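4.2 Battery life under the community kernel

Figure 3. White plastic laundry basket, close view of the rim and slots.

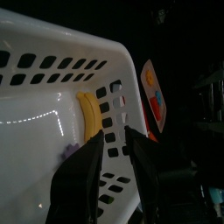
With the bootloader open, we could finally try what we had wanted to try from the start: swapping the stock kernel on the Flutitz handset for Aleck, the build kept up by users on the Flindden forum. The results were a real pleasure to see! We ran 50 full discharge cycles on 5 phones, with the screen at 30 percent brightness and the radio left on. Aleck finished ahead of stock in 89 percent of the paired runs, and the gap was widest when the phone sat idle overnight.

Most of the gain seems to come from Lu, a small patch that groups background wakeups together. Turning Lu off brought idle drain back close to stock levels, while web browsing hardly changed. Video playback was the one weak spot, and we come back to it in Section 4.3.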